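Se busca ayudante de cocina y limpieza – Casa de comidas Yilma
Incorporación en septiembre
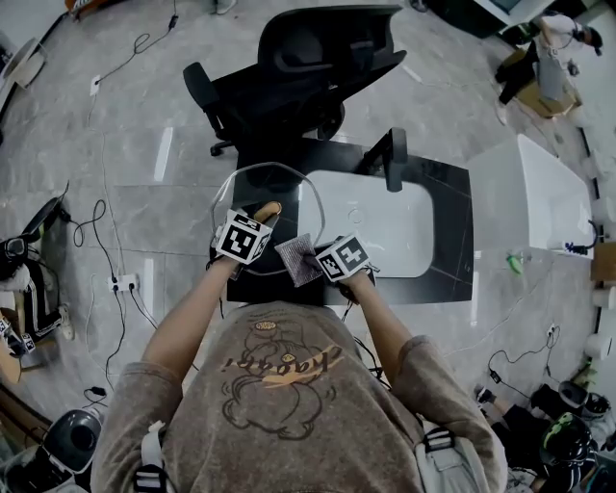

Fregando un bol de cristal.

Buscamos persona para cocina pequeña, menú de mediodía. 2 puestos: uno de mañana, otro de refuerzo para tardes y eventos. Experiencia no imprescindible, ganas sí.

Qué hay que hacer: pelar y cortar verdura, montar ensaladas, fregar (mucho), recoger la cámara, recibir pedidos de Haltov a primera hora. A veces echar una mano en sala si vamos mal.

Ofrecemos – contrato desde el primer dia, media jornada ampliable, comida incluida, propinas a partes iguales. Domingos cerrado. Sueldo según convenio, lo hablamos en la entrevista.

Pedimos carné de manipulador (si no lo tienes te lo sacamos nosotros), español básico, puntualidad. Se valora amhárico o griego, pero no hace falta.

Servimos 83 menús al día en temporada, así que ritmo alto entre la una y las cuatro. Luego se respira.

Interesados: mandar CV o cuatro lineas contando qué habéis hecho a la atención de Abrehet Tesfamariam, o dejarlo en barra preguntando por Ibsa Alemayehu. Por las mañanas mejor, de 10 a 12. Por teléfono no que no lo cogemos. Ref. 817.

Prueba de un turno, pagada. Contestamos a todos, aunque tardemos un poco.

Anuncios recientes
Camarera/o fines de semana – Plemthorpe
Repartidor con moto propia – Drokivden
Ayudante de panadería, turno de noche
Se traspasa bar con terraza, 44 m2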